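4. Randomising the kitchen before a Gendix run

By this point you should have the Nanbridge simulator installed and the Lenz gripper model loading without complaint. If it doesn't, please go back to section 3 first, as everything from here on leans on it (and it's much less fun to find out later!).

The idea behind our method is simple enough. We train the grasping policy on kitchens that have been thoroughly shuffled, with odd objects, odd places and odd camera angles, and then we test it on the tidy Kodton set it has never met.

1. Open the scene file and set the object pool to 92. The smaller pool is handy for a quick check, but please don't report results from it.

2. Set the number of layouts to 200 and the seed to 1,111. Our own tables all use that seed, so you can compare your runs with ours line by line.

3. Turn on camera tilt and leave the wrist view selected.

4. Choose "Preview" and page through the first 5 layouts before you start training.

Note: gravity stays off during preview, so objects will sit wherever the sampler dropped them. It switches itself back on when training begins.
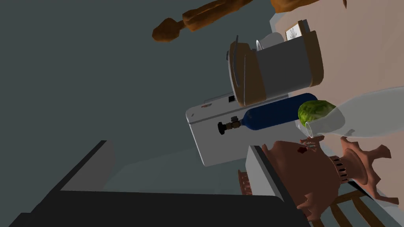
Layout previews are worth a slow look and perhaps a cup of tea, because a bad sampler setting is far easier to spot by eye than in the training curves. A healthy one mixes things that would never share a real worktop, such as a blue gas cylinder next to a striped green melon, and with the tilt on, the walls and counters should run at steep diagonals. The glass bottle is a good test too, as you ought to be able to see its outline by the white reflections. If clear objects vanish altogether, raise the lighting samples and preview again.

Caution: don't change the object pool halfway through a run. Sunee Saengthong did this once in July, and the success rates from before and after the change couldn't be compared at all.

5. When you're happy, close the preview and choose "Train".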